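Primdale: Roboterarm lernt die Toilettenreinigung

Drarkville. Die Gebäudereinigung Najafi erprobt seit Januar einen Roboterarm für die Arbeit in Sanitärräumen. Das Projekt trägt den Namen Primdale und wird in einem kleinen Übungsbad durchgeführt. Der Betrieb reinigt in der Stadt 197 Toiletten in Büros und Schulen.
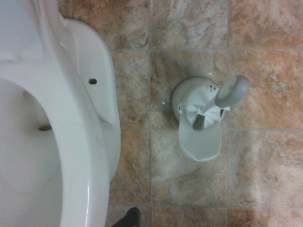 Die Reinigung der Becken gehört bei den Beschäftigten zu den unbeliebten Aufgaben. Viele von ihnen klagen über Schmerzen im Rücken und in den Knien. Der Arm soll deshalb zuerst das Bürsten übernehmen. Waschbecken, Spiegel und Böden bleiben weiterhin Handarbeit, ebenso die Kontrolle am Ende.

Fünf Reinigungskräfte haben sich für die Erprobung gemeldet. Sie führen den Arm durch die einzelnen Bewegungen und notieren, an welcher Stelle er Hilfe braucht. Für den Versuch sind 900 Durchgänge geplant, davon 800 mit der Bürste. Als schwierig gilt vor allem das Greifen am Stiel, wenn Bürste und Halter nicht an ihrem gewohnten Platz sind.

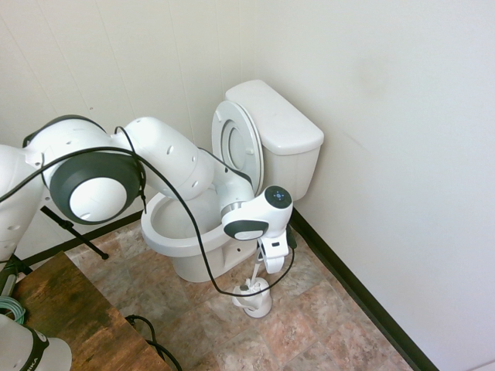 Stellen sollen nach Angaben des Unternehmens nicht gestrichen werden. Die Arbeit am Gerät wird als Arbeitszeit bezahlt, und wer an der Schulung teilnimmt, bekommt darüber eine Bescheinigung. Der Betriebsrat hat der Erprobung zugestimmt, verlangt aber eine schriftliche Regelung, bevor der Arm in ein Gebäude mit Publikumsverkehr kommt. Offen ist auch noch, wer bei einer Störung in der Frühschicht zuständig ist. Darüber wird mit der Firma Vernard gesprochen, welche die Wartung übernehmen soll.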